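Lista de verificação - sala de preparação e armazenamento de amostras clínicas
Estudo Virkness, centro de Trultstead
Data: 2018-03-08
Preenchida por: Alby Mahuika

1. Congelador de ultrabaixa temperatura
Alarme testado: OK
Registo de temperaturas completo: OK
Comentário: que diferença desde a visita de dezembro! As folhas estão todas rubricadas e por ordem, e a equipa do turno da noite passou a anotar também as aberturas de porta. Muito bom trabalho.

2. Frigorífico do produto em investigação
Temperatura entre 2 e 8 °C: OK
Frascos separados por lote: OK
Comentário: contei 600 frascos, o mesmo número que consta no inventário da Pretetti. Bateu certo à primeira - fiquei mesmo contente!

3. Centrífugas
Calibração dentro do prazo: OK numa, PENDENTE na outra
Comentário: a etiqueta da segunda está ilegível. O certificado existe na pasta, falta só imprimir etiqueta nova.
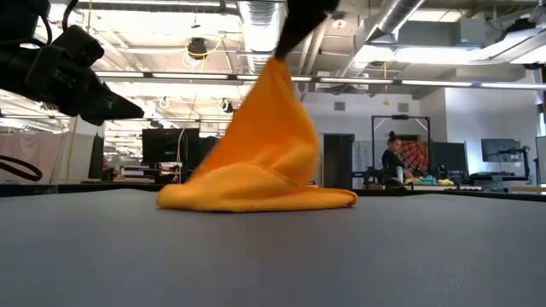
4. Resíduos e cortantes
Contentores abaixo da linha de enchimento: OK
Tampas provisórias fechadas: CORRIGIR
Comentário: dois contentores com a tampa aberta junto à bancada de colheitas. Fecharam-se na hora, mas fica registado.

5. Lava-olhos e duche de emergência
Acesso desimpedido: OK
Descarga semanal registada: OK
Comentário: adorei a planta plastificada com os percursos! Gostava de a ver nos outros centros, com autorização de quem a desenhou.

6. Equipamento de proteção
Luvas em todos os tamanhos: CORRIGIR
Batas limpas disponíveis: OK
Comentário: faltam luvas S. Encomenda já feita à Fairweather, chega com o material dos kits hormonais.

7. Formação
Certificados de boas práticas clínicas: OK
Comentário: duas pessoas novas na equipa, ambas com formação concluída e cheias de perguntas boas (ficámos à conversa até depois da hora).

Pontos em aberto: etiqueta da centrífuga, tampas, luvas S.
Responsável pelo seguimento: coordenação do centro.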